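Mini fridge for arm practice: what we paid, what we'd buy again

Posted in Buying Notes, Gusthorpe workshop blog

I get asked what to spend money on after the robot itself, and my answer these days is a small fridge. People laugh, and then they go off and price up a lab bench with custom drawers for ten times as much! So this is a proper review of the one we bought, looked at purely as a practice prop for a two-armed robot, with the budget sums left in.

Ours is a second-hand tabletop job, white, one door, and it cost £147 with delivery. Noemi Oyelaran found it on a clearance listing and rang me at eight in the morning to ask if she could just get it. I'd put a good deal more in the plan for "appliance, door-opening", as I'd been assuming we would need something new and full height. We didn't, and the difference went straight into spare finger pads (more on those further down, they're where the money really goes). 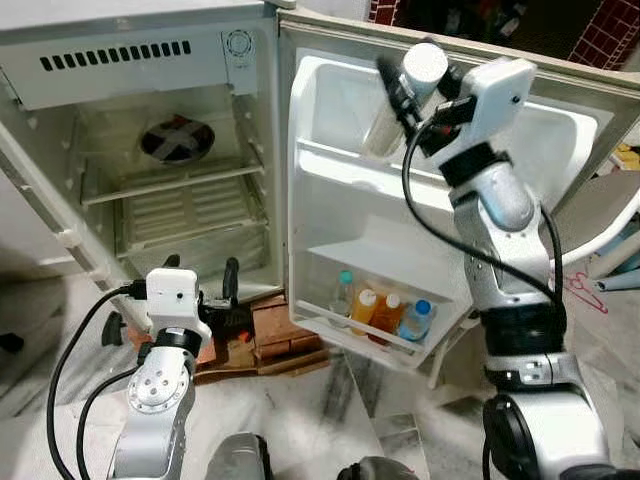

Capacity and layout

Inside you get a wire shelf with a crisper section under it, and the temperature dial is up at the top of the compartment where an arm has to reach in past the shelf to get anywhere near it. I like that. It's awkward in the way a real kitchen is awkward. The lower shelf on the door takes four bottles side by side, and they lean on each other a bit behind the lip, so taking one out without bothering its neighbours is a decent little job. The upper bin is deep, and I'd call it the better spot for early attempts.

If you're buying for this sort of work, take a tape measure and ask about the door before you ask about anything else. How far does it swing? Can you get fingers round the outer rim? Is the gasket so strong that you'll be dragging the whole box across the floor? Ours opens wide, and the liner has plenty of moulded edges to practise on. A small fridge doesn't weigh much, though, so a firm tug on a sticky seal can shift it. We've lost whole afternoons to a fridge that crept. Put a line in the budget for something to hold it still, even if it's only a tenner for straps.

Height is the other thing. A mini fridge straight on the floor is too low for our arms to work at comfortably, and lifting it is dull but necessary. I got a quote from Zitbridge for an adjustable appliance plinth, very smart, lockable castors, the lot, and it came to more than twice the price of the fridge. Everett Obi wanted it badly. I said bricks. We went with bricks, and I'd say the same again for anyone on a first-year budget, as long as you check it's level every time you move it and don't let anybody lean on the door.

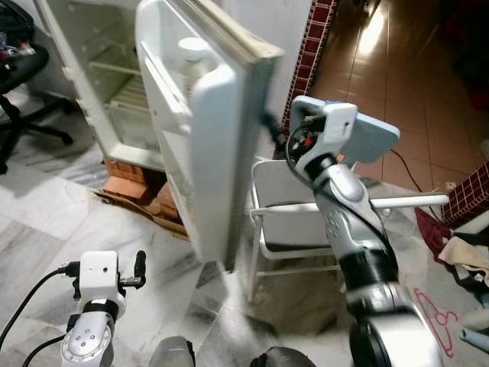
Lighter props are where I'd been stingy, and I've changed my mind. I allowed £30 for bottles and the like and spent nearly all of it in the first month. Different caps, different shapes, clear ones and coloured ones, they all ask something different of a gripper, and you want spares because they get dented. Put in double what you think. Buy them from the supermarket, too! Morkau do a set of training bottles in a nice foam tray, and Latifa Mansour brought hers round for us to try, and they're lovely, but you could fill a trolley for the same money.

Now the finger pads. I'd planned on replacing them every September with the rest of the consumables, and that was daft. Door rims wear them far quicker than picking things off a table does. We order two sets at a time from Sakai and keep one on the shelf. If your supplier quotes a long wait, order before you start on doors.

What don't I like about the fridge? The inside is very white and very plain, so everything on the shelves stands out more than it would in a fridge somebody uses, and you'll want to fill it with all sorts before you believe your results. The door only hinges one way on our model. Marisol Valderrama asked whether we'd be getting a left-hand one as well, and yes, probably, that's in next year's plan along with a small microwave. And do measure your floor space with the door open, because it wants a good deal more room than the listing suggests.

Four stars from me. One off for the weight, and I'd happily give it back if somebody made one with a lump of concrete in the bottom. Apostolos Pappas has already offered to pour some.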